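Every November the jumpers come down from the top of the wardrobe, and every November at least one of them has been stored by an idiot. The idiot is me. What follows is the method I now use, most of it bullied into me by my neighbour Nives Messina, who knits and therefore takes these things personally.

## Before you fold

**Don't hang it.** A chunky knit on a hanger grows longer every week until it would fit a heron. Mine acquired two little horns at the shoulders and kept them until spring.

**Wash it first.** Moths like a clean jumper well enough, but they adore one with gravy on the cuff. Follow the label, dry it flat on a towel and leave it a day longer than you think it needs. Cables hold on to damp right in the middle of the twist, where you won't feel it.

**Do the bobbles now.** A fabric comb costs very little. Go gently, in one direction, and stop when you get to anything lacy. I once combed straight through an eyelet pattern and ended up with a much larger eyelet.

## Folding a thick one

Use the bed. Tables are too narrow, and the floor has the cat on it.

1. Lay the jumper face down and smooth it outwards with flat hands. No tugging.
2. Bring one side in towards the middle, with its sleeve folded back down along the body.
3. Do the same with the other side. The shoulders will bunch a bit. Let them.
4. Fold the hem up to the neck, once. Very long jumpers can go in thirds.
5. Turn the whole lot over and tuck in whatever is sticking out.
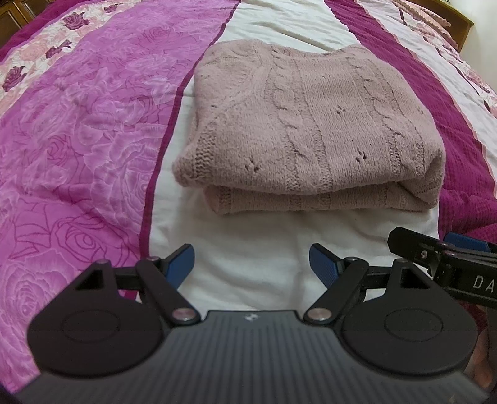

Resist the urge to squash it. A heavy knit wants to be a fat parcel, and if you lean on it to make it slim, the creases will go straight across the front and stay there until you've worn it to three separate lunches. Thin jumpers can be rolled or stood on end in a drawer like files. Thick ones lie down.

## Putting it away

- Heaviest at the bottom, fluffy things on top. Four to a pile is plenty. Five is a landslide.
- Cotton bags or an old pillowcase, never the plastic the dry cleaner gave you.
- Cedar balls work for me if I remember to sand them once a year. I remember about the sanding roughly as often as I remember the dentist.
- Vacuum bags are fine for duvets. My one attempt with wool produced something like a roof tile.
- Write the contents on the outside. "Winter misc." isn't contents.

If you open the bag and find a hole anyway, put that jumper in the freezer, sealed up, for a fortnight, and go through everything that was next to it. Then darn the hole, or do as I do and take it next door with a cake.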